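Skoltis Releases Hand-Guided Teaching Software for Robot Arms

27 Aug 2022

Skoltis today released Haveo, a software package that lets a person teach a robot arm a task by moving the arm by hand or by steering it from a remote station. The package is available now to labs and small food handling firms.

With Haveo, an operator takes hold of the arm, leads it through a task and presses a button to mark where each grasp begins and ends. Operators who need to stay clear of the work area can do the same job with a handheld controller. Both methods save to the same file format, and recordings from each can be mixed in one training set.

"Our first users were packers, and they did not want to write code," said Nazanin Bagheri, product lead at Skoltis. "They wanted to show the arm what they do all day. Most of them were recording usable runs before lunch."

The company developed the package on fruit packing, a task in which size and shape change from one piece to the next. In the basic exercise, the operator brings a two-finger gripper down over a small orange fruit, closes it, lifts, and moves toward an open white container.

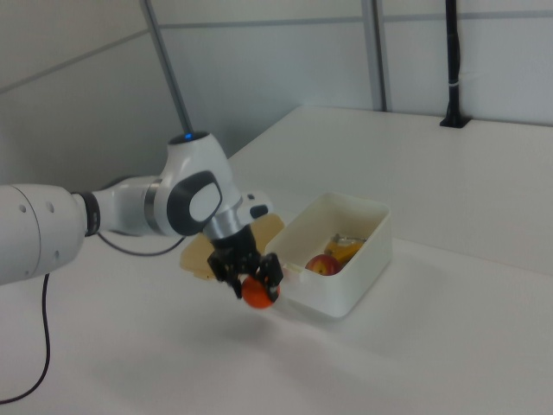
Results from the June trial

Skoltis ran a trial in June with Hadell, a produce packing firm. Staff there recorded 3348 demonstrations, of which 973 were made by remote control and the rest by hand guiding. Reviewers threw out 78 recordings, mostly for late button presses.

"Hand guiding was easier to learn, but people's arms got tired," said Abbas Najafi, who ran the trial for Hadell. "By the second week they were switching to the controller in the afternoon."

Availability

Haveo is sold as a yearly license. Each license covers 3 arms and includes one day of operator training. Current Skoltis customers can upgrade through their account page.

Press contact: Milagros Estrella, Skoltis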